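Checked fabric panels: hanging and care

A checked cloth shows every fault in hanging. A plain sheet can sit slightly off level without anyone noticing; a gingham or tartan print cannot.

Cut the panel 40 mm wider than the space on each side. Wash it once before cutting, as cotton may shrink. Iron along the weave, never across the diagonal, or the squares will pull into lozenges.

Mark a level line on the wall in pencil and set the top row of checks to it. Ignore the hem - hems are seldom straight. Fix the centre first, then work outwards, one fixing to the left and one to the right. Leave it overnight and check the line again in the morning.

Pastel prints in lavender, sky blue and pale orange fade unevenly in strong sun. Wash at 40 degrees with a detergent free of optical brightener, and dry in shade.
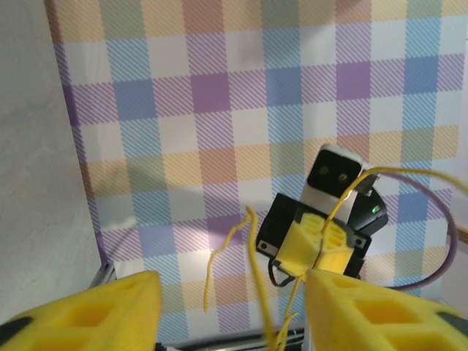 Where the cloth meets a plain wall, keep the edge under light tension. Two small weights in the bottom hem are enough for a panel up to 269 cm long. Dust monthly with a soft brush, top to bottom.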